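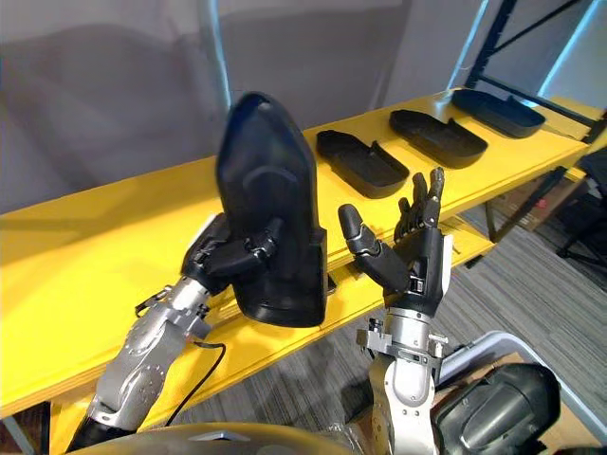

Kernitz Footwear Makers Club: Lasting & Bottoming section

Thread: Keeping the yellow bench, and where do the sole trays live?

jolene_k wrote:
Hello all, and a happy January to everyone who made it in through the slush. I wanted to start a thread about the long yellow bench before the new batch of house boots begins, because I've had three separate conversations about it at the kettle and I'd love for us to have one conversation instead! My feeling is that we keep it. It's long, it's wood, it's bright enough that you can find a black shape on it without hunting, and you can lay the black sole-shaped trays flat in a row down the back and still have bare bench in front of you to work on. The other suggestion is the Hunura racking, where the trays stand on edge in slots and the bench goes to the sewing side. I've got nothing against the racking, I just like seeing my trays lying down. Thoughts, please, and kind ones.
Jolene Katene

stitchdown_64 wrote:
Keep it. I learned on a bench like that and I'm too old to learn on another.

chinyere.bako wrote:
I'm going to be the difficult one, sorry, Jolene. I love the bench as a bench, but trays lying flat with the hollow side up are dust catchers. They've got those raised walls all the way round, so whatever drifts in stays in, and then it ends up in your filler. Last fall I picked leather crumbs out of one for most of an evening (with tweezers, and with some language). In the racks they'd stay clean. They'd also be labeled, and I wouldn't have to turn over every one in the row to find a left.

jolene_k wrote:
Chinyere, that's fair, and I remember the evening! Could we do a cloth over them? My grandmother kept a tea towel over everything she owned and I can't say it did her any harm.

theerawat_s wrote:
A cloth will shed lint, so please use a lid or a sheet of card. I'm with keeping the bench, for a reason that hasn't come up yet, and that's the front edge. When I'm checking a toe shape I like to stand the piece on its heel with the toe straight up in the air and the bottom resting against the edge of the bench. You can follow the ridge down the middle with your eye from there and you see right away if it leans. You can't do that against a rack, and the sewing tables are rounded over. The matte black ones are the hardest to read for this, so good light helps too.

rekha.grewal wrote:
I do the same thing, Theerawat, except I turn it every few seconds, and my husband says I look as if I'm choosing a melon. One small plea while we're on the subject: hold it around the side, and keep your fingers off the ridge. I say this to every beginner and then catch myself doing it.

chinyere.bako wrote:
Okay, the edge is a good point and I hadn't thought about it. But that's an argument for the bench, and I'm arguing about the trays. Couldn't we have both?

duangjai_n wrote:
We priced both, as it happens. The Hunura rack with 64 slots was 1,008 before delivery, and the bigger one was 2,306, which made me sit down for a minute. Stevow has a plain version for less, but the slots are narrow and I don't trust them with the flared pieces. I'd much sooner put that money into leather. Rojanasak still has the soft brown we all fought over, if anyone wants to go in on a side with me.

stitchdown_64 wrote:
Put me down for the brown.

rekha.grewal wrote:
Me too, please! And could I suggest a middle road: whatever you're using that session can lie out on the bench, toes all pointing the same way, and the rest go in the tall cupboard on edge with a strip of tape saying size and side. I have a roll of the good white tape, 70 yards of it, bought in a moment of optimism, and it would be a kindness to take it off my hands.

chinyere.bako wrote:
I can live with that if people really do put them away. I'm not convinced they will.

theerawat_s wrote:
I'm not convinced either, but I'd still try it for one batch of boots. Also, could whoever sands the yellow bench this year go lightly? I'm fond of that edge.

jolene_k wrote:
Bless you all. So: bench stays for this batch, card over the trays, spares in the cupboard with Rekha's tape, and Chinyere is allowed to say "I told you so" if she finds a single crumb. Duangjai, can you post the price for a half share of the brown? I'll be in from six with soup if anyone wants to help me tape.

duangjai_n wrote:
Will post it tonight once I've heard back from Rojanasak. What kind of soup?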